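Home About us Workshop Courses Find us Contact

About Lurside

We make drawers! Cupboards too, and the odd bench when somebody asks nicely, but drawers are how we started and they are still what gets us out of bed. Lurside is a small joinery workshop and school in the old dye house on Billitz Lane, and there are five of us if you include Tariq, who is only in on Tuesdays (we always include Tariq).

Hajnalka Orbán and Kausar Rizvi set the place up after meeting on an evening course at Ullenine, where they shared a bench, a glue pot and a low opinion of wobbly kitchen units. Their first job was a run of storage for the Chaudhry bakery down the road, 168 drawers in all, and it took them the whole of one very cold winter. The bakery still uses them and we still get paid partly in buns.

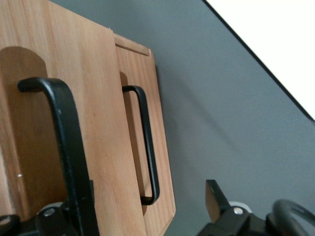

Handles are where we spend a frankly silly amount of time. A drawer gets opened by tired people, by children, by someone holding a baby, and the handle is the bit they meet every day. We like a plain shape that a whole hand can get round. Black metal against honey-coloured wood is a favourite of ours, a simple U with rounded corners, and we're very fond of an arched recess cut into the front beside it. Teodor Szczepańska draws all our arches by hand before anything is cut, and he'll happily talk you through the difference between a good curve and a lazy one for as long as you can stand there!

Grain matters to us as well. We lay the fronts out on the floor, shuffle them about, have a cup of tea, argue, and shuffle them again until the lines run the way we want.

The school side began with one Saturday class and has grown into 7 courses a year. Rafia Ghumman runs them. You don't need any experience or any tools, just closed shoes and something to tie your hair back with. Beginners make a small box with a lid in the first weekend, then move on to a drawer that slides properly, and the cheer when one goes in smoothly for the first time is lovely to hear. Our next beginners' weekend is in October and there are usually a few places left until quite late on.

Come and see us. The workshop door is open most afternoons, the kettle is on the shelf by the window, and offcuts are free to anyone who can carry them.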